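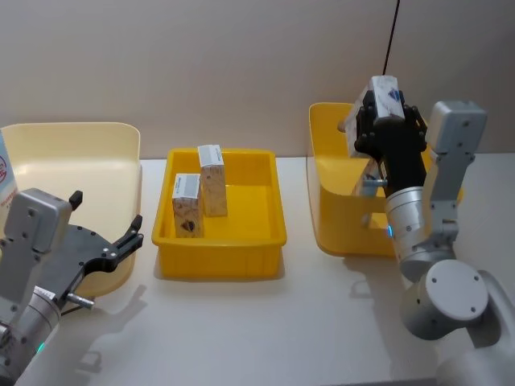 3. Bench layout and containers

3.1 General

All packing was done on white-topped tables at the Podotgate site. Same tables the site already had, nothing bought in for the study. Each table gets one low tray in the middle and a deep bin on either side. The tray is the working area. Bins are for stock and for finished items, though which side is which changed between rounds (see 3.4). We kept the rest of the table clear because in the June pilot people parked tape, pens and half a lunch on it and the hand paths got very hard to compare.

The idea of tray plus two bins is old and we don't claim it. Most small-goods packing rooms have some version of it. What is missing in the work we read is any detail on the containers themselves - wall height, the shape of the front, whether a carton stands up in there or falls over. Papers say "a bin" and move on. Our view is that the shape matters more then the position, at least for small cartons, and this section sets out what was used so others can check.

3.2 The bins

Bins have a tall curved back and a rim that is rounded over. On the picking side the wall drops down to a lower front lip, a bit like a scoop. This does two jobs. The back stops a carton that is dropped in too hard. The low front lets the hand come in at a flat angle, without lifting the elbow over an edge.

Two shades, a pale cream-yellow and a deeper yellow. Color was meant to carry no meaning in the first rounds. It took on one anyway: packers started saying "the pale one" and "the yellow one" within an hour, and when we swapped sides at the break there were mix-ups until the next morning. From then on we left the colors where they were and swapped only the contents. Data from the mixed-up period are kept but flagged.

Tall cartons stand in the bin upright, flat against the back if there is room. Upright is better for reading a printed face, worse for grabbing, because the carton rocks when pushed from the side. Short ones slide down to the bottom and stay there. We tried a folded liner to raise the floor of the bin. Dropped after one round, the liner crept.

3.3 The tray

Rectangular, bright yellow, low straight sides with ribs on the outside. The inside is where the check happens: carton goes in, label is read, carton goes out. Low sides were picked on purpose. With the deeper tray from the Wolier set, used in the pilot only, a small carton disappeared below the edge and people leaned forward to see it. Neck complaints came up in the pilot notes more than once.

Figure 2 gives the layout with the tray part way through a run. Two small cartons in it, beige speckled print, both with a white label on the top face. The taller one stands to the back. The one in front of it and to the left leans a little. Plenty of free floor around them. This is typical for a light load and it's the case we say most about in section 4.

Figure 2. Working layout: low tray at the center of the table, pale bin at left, deeper yellow bin at right. Two labeled cartons on the tray floor.

Leaning needs its own rule. A carton counts as standing if it rests on its base, even when it tips slightly. Lotte Mulder, who did the coding, asked for a strict angle at first but from recordings made over the table you can't measure one well, and we settled for base contact. If it lies on a long face it's down. If it leans on a neighbor it is still standing. Borderline cases went to a second coder.

3.4 Items and loads

Item stock was small cartons, the kind that hold a single product. Labels go on the top face wherever the carton is big enough, with the barcode strip clear of the folds. Wherever is the weak word there. On the narrowest cartons the label has to wrap, and wrapped labels were the main cause of repeat reads. We took those out of the timing set but left them in the placement set. Placement doesn't care about the label.

Total placements coded: 3887. Of these 415 were set aside, mostly a hand blocking the view of the base at the moment of release. The aim before the start was 2000, enough for the comparison of light and heavy loads, so the loss is not a worry for the main result. It is a worry for the tallest cartons, see 4.3.

Load in the tray was varied. Light means the floor of the tray is mostly open. Heavy means a new carton can't be set down without touching one already there. Nothing in between was coded as its own class, we tried and the coders did not agree with each other often enough.

Stock side and finished side were swapped after every block of 150 placements. Swap is contents only, as said above.

3.5 Records

Placements were logged in Storkalero at the bench and checked later against the recordings. The log has item type, side, load, standing or down. The room's own stock system, Vida, was left running but not used for any number in this paper, its time stamps are written when a batch closes and not when an item is placed. An early draft used them anyway. Don't.

3.6 Limits of the setup

Few things to keep in mind when reading section 4.

White tabletop, strong light from overhead. Good for seeing carton edges, but shadows fall on the table under the tray and beside it, and a coder in a hurry can take a dark patch for a gap. We re-coded one block for this reason.

Only one tray size in the main study. A longer tray would change the reach to the back row and probaly the share of cartons left leaning. We can't say in which direction.

Bins were never filled to the rim. Packing rooms do fill them to the rim, especially toward the end of a shift, and the low front lip then starts spilling. Worth a separate test. One of the packers suggested a clip-on lip for this and we have a rough sketch but no data.

Cartons only. No bags, no tubes, nothing round. The scoop front may do better or worse with those and the results should not be carried over without a new run.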